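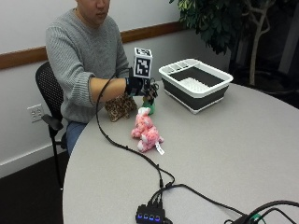 Marker cube pose, part two: the flip problem

Mar 30, 2023

The first part covered calibration of the fixed camera. This one is about the wrist pose we get from the fiducial cube on the glove, and why the old estimator in Piras was wrong often enough to ruin replay.

A single square marker seen nearly front-on has two plausible orientations. Both reproject to almost the same four corners, and a bit of corner noise decides which one the solver prefers. The translation stays reasonable. The rotation jumps, and the replayed wrist snaps over and back again in consecutive frames.

The old code solved each visible face separately, converted each result to the cube centre, and averaged. If one face had flipped, the average landed between a right answer and a wrong one. The per-face residual was no use for rejecting it, as the wrong solution often had the lower residual.

What changed

Piras now collects the corners from every detected face, expresses them in the cube frame, and solves once. With two faces in view the points are no longer coplanar and the ambiguity goes away. The cube geometry lives in a small file that has to match the printed part, including the white border around each marker. I had the border wrong by a millimetre for most of August and blamed the lens model for it.

With only one face in view, both candidates are kept and scored against the previous accepted rotation. The glove's own orientation estimate is used as a tie-breaker. It drifts in yaw but is good over short gaps, and a flip is a large enough error that the drift doesn't matter.

Numbers

The test recording is a tabletop session with a collapsible dish rack, a couple of soft toys and small objects to grasp. It has 2312 frames. The cube was detected in 2231 of them. The old estimator produced 194 rotation jumps over the threshold. The new one produces 13, all of them in stretches where a single face was visible and the hand was turning quickly. I have left those flagged in the output and have not smoothed them over. Leltmont, our replay tool, drops any segment containing a flagged frame.

Timing

Fixing the flips exposed a second error. The glove and camera streams were aligned by arrival time on the host, and the glove cable runs through a USB hub with other devices on it. Arrival time under load is not a clock. Girwood, the logger, now records the device counter alongside the host time and fits a line between them over a sliding window. The offset is stable within a session and different between sessions, so it is stored per recording.

Old recordings have no device counter. For those I estimate the offset by cross-correlating angular speed from the cube with angular speed from the glove. It works if the hand rotates enough. If the correlation peak is flat the tool exits with an error.

Still open

The cube-to-wrist transform is assumed rigid, but the glove shifts on its straps. Nularley has a refinement step that treats the transform as slowly varying, which I've ported but not merged. It also soaks up calibration error if you let it, and I want a bound on it first.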